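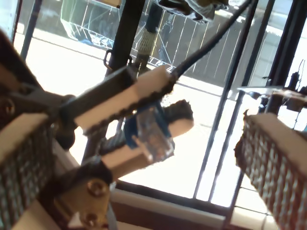 Unpacking and wrapping at the Ternow workshop was taken first, as it had been carried over from last time. The bench team reported that the clear-out of packaging was "complete". The meeting did not accept this. The small blue piece in the picture is still in clear, shiny plastic, and the bench team was asked what complete meant in that case. They replied that wrapping left on to protect a part does not count as packaging. It was pointed out that the rule agreed in December makes no such distinction. The bench team then said the rule was badly written. Several people agreed with that, including some who had voted for it.

Stores asked whether any note is kept of which parts are meant to stay wrapped. There is none. The chair's view was that without a note, "left on for protection" and "never got round to it" look the same to anyone walking past. The bench team thought this unfair but offered no other way of telling them apart.
Action: bench team to write a list of parts that stay wrapped, with a reason against each. "Just in case" will not be taken as a reason.

Minutes of the last meeting
Agreed, with one change. The line saying that everybody was pleased with the new shelves was struck out. It was not recalled by anybody present.

Waste and the Nolum offer
Nolum has offered to collect clear plastic for 190 pounds a quarter. The offer letter says this will "pay for itself". The office was asked how, and could not say. Our present bin charge would stay the same whatever Nolum takes away, so far as anyone could work out from the contract. The letter also says that plastic must be clean and free of tape and labels. Most of ours has a label on it, and stores doubted that anyone would stand there peeling.

It was suggested that we try it for one quarter. Against this, it was said that trials here tend not to end. The label printer was mentioned.
No decision. Office to ask Nolum what happens to a bag that has tape in it, and whether we are charged for it.

Small parts drawers
Stores wants to buy a further set of drawers from Enudham at 400 pounds. The case made was that fixings are being mixed up and people lose time looking for the right screw. The meeting asked how much time. Stores has not measured it. The bench team said they do not lose time, as they keep their own tins. Stores said the tins were the problem. This went on for a while.

The chair noted that the present drawers are labelled in two different styles, and that the older labels use part numbers dropped when we changed supplier. Relabelling would cost nothing but an afternoon. Stores said relabelling had been tried. Asked when, stores said it had been started.
Decision: no purchase until the present drawers have been relabelled and the tins emptied into them. The bench team wished it recorded that they do not expect to find anything afterwards.

Cable tidying
A proposal from the Shukla site was read out, asking that both workshops move to coloured ties, a colour for each kind of cable. Shukla says it has made a great difference. No figures came with it, and the office recalled that Shukla said the same of the floor markings, which they have since painted over. It was also asked who would remember the colours. There are 17 of them in the proposal.
Left on the table. Reply to Shukla asking for a shorter list and for something on how long the ties last.

Sweeping up
The rota is being signed but the floor under the long bench is not being swept. Staff are reminded that a signature means the job was done. One member asked for a second signature by way of a check. This was refused, on the ground that we would then have two signatures and the same floor.

Any other business
The door to the packing area sticks again. It was reported as mended last time. Office to ring the joiner and to be present when the work is done.
The kettle was raised and ruled out of order.

Next meeting: Wednesday, 2 pm, upstairs if the heating is on. Papers to the office by the day before, please, and not on the morning itself.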